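**Progress report to the Trindov Fund**
Project: Teaching household and office tasks to a robot arm by demonstration
Submitted by: Ruan Ngcobo, project lead, Jilutstead site
Date: 2020-08-31

## 1. Purpose of this report

This report covers the second stage of the grant. It describes the demonstrations collected at Jilutstead, the changes made to the teaching procedure, and the work planned for the final stage. Spending is reported separately.

## 2. Work completed

The agreement calls for 60 accepted demonstrations of each task. The team has recorded 175 demonstrations in total, covering three tasks: closing a laptop lid, opening a drawer, and moving a cup to a shelf. The laptop and drawer tasks have reached the agreed number. The cup task is five short, and the remaining recordings will be made at Distesthorpe.

Two teaching methods were used. In the first, the operator holds the arm near the wrist and guides it through the motion. In the second, the operator moves the arm by remote control from a separate station. Hand guiding was quicker to learn, but the operator's arm often blocked the camera's view of the object. Remote control gave clearer recordings and is now the standard method for the laptop task.

## 3. Changes to procedure

New operators now complete a practice period before their recordings are accepted. Early remote sessions contained long pauses while operators judged the distance between the fingers and the lid, and these pauses were copied by the trained system. Operators are now asked to approach the lid in one steady motion and to stop the recording if they lose track of the gripper.

The starting angle of the laptop is also changed between demonstrations. Under the earlier procedure it was always placed square to the table, and the trained system performed poorly when it was turned.
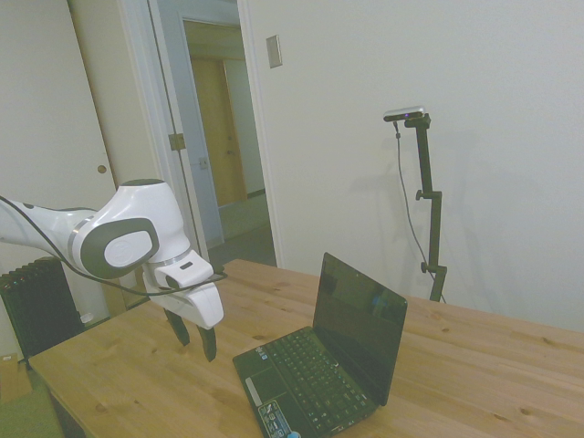

*Figure 1. Laptop task, Jilutstead: arm with gripper open, laptop set at an angle, and depth camera on its stand.*

## 4. Difficulties

Reflections from dark, glossy screens continue to affect the depth readings. The Papadopoulos workshop has been asked to advise on camera height. A reply had not been received when this report was prepared.

## 5. Next stage

The team will complete the cup demonstrations, repeat the laptop trials with operators who took no part in the first set, and compare the two teaching methods on equal numbers of recordings. The final report is due in January. No change to the budget or the end date is requested.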